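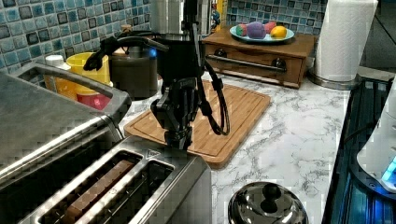
According to one reader in Boltitz, the bread is worse since the bakery went over to slow dough. The baker has heard that before.

"People miss the soft loaf," she said when we talked on 03/08/2026. "I miss it too, some mornings."

She bakes for two towns, Boltitz and Tranovholm, and buys her flour from Sarantis. 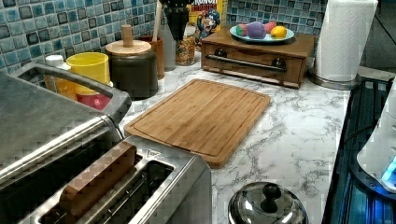
Why did she change the recipe? The old dough went stale by the second day, and customers were throwing it out.

The new one rests for 30 hours. She started it in February, first with the rye and then with the white. Sales dropped at once — "I expected that" — and came back slowly.

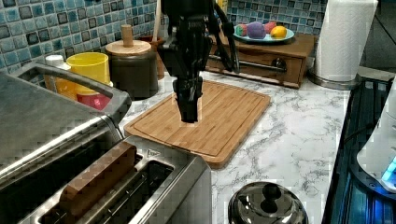

The price went up as well, and she put a note in the window to say so. Most of the complaints were about the crust.

"It's a hard crust," she said. "Slice it thin and toast it." 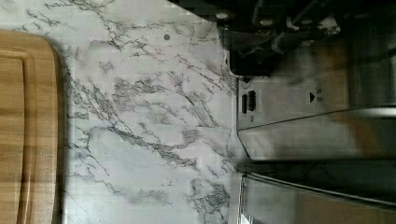
She has no plans for a second shop. The oven is old, the lease is short, and she wants one day off a week before anything else.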